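Drarlow, third listen

Right, quick one before work. Kettle's on, no time to edit.

So the new Drarlow record. I didn't like it. Then I sort of did. Now it's on again at half six in the morning and the neighbours are getting the lot.

Problem is side one. Too many slow ones in a row, all in the same key or near enough, and Vilhjálmur Lund singing like he's reading out a parking notice. Great voice normally. Loved him on the Colum EP. Here he's buried under organ.

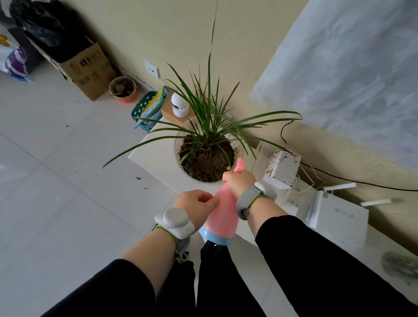 Side two though. Different band, almost. "Lykkegaard" has that daft bassline that goes up when you think its going down, and Cúc Vũ comes in on the second verse and just walks off with the song. Seven minutes and I'd have had ten.

Played it while doing the plants, then again doing the washing up. Better for the washing up.

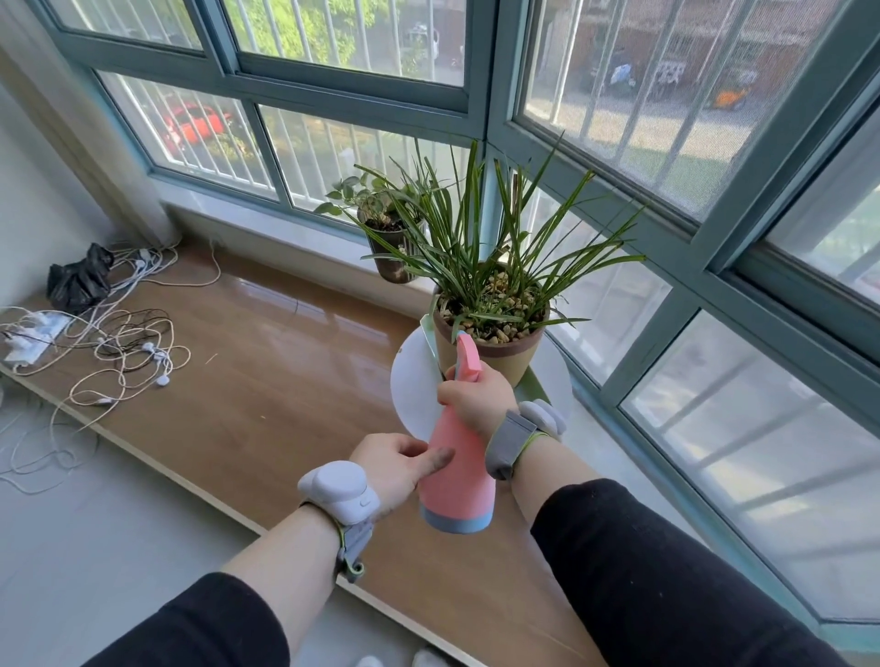
Spray bottle out for the one on the windowsill.

Anyway the pressing. 943 copies, mine is number 561, bit of crackle at the start of side two but nothing awful. Sleeve is thin. Flitico usually do nicer card then this, and no lyrics either, which is a pain when half of it is mumbled.
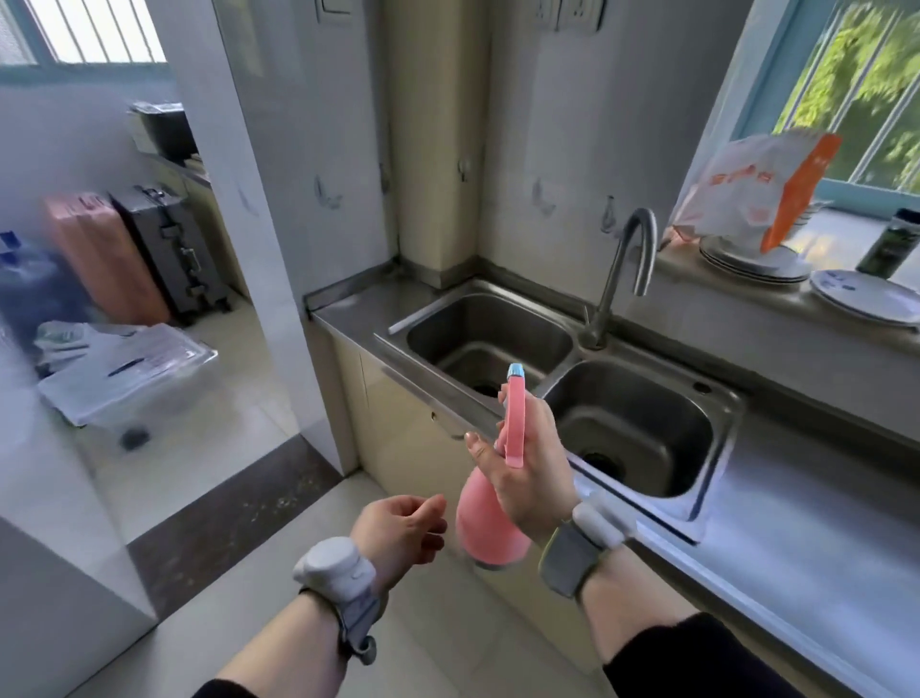
They're touring it in April, small rooms mostly. I'll go if they play side two in order. Might go anyway. If anyone has a spare for the early show give me a shout in the comments, ta.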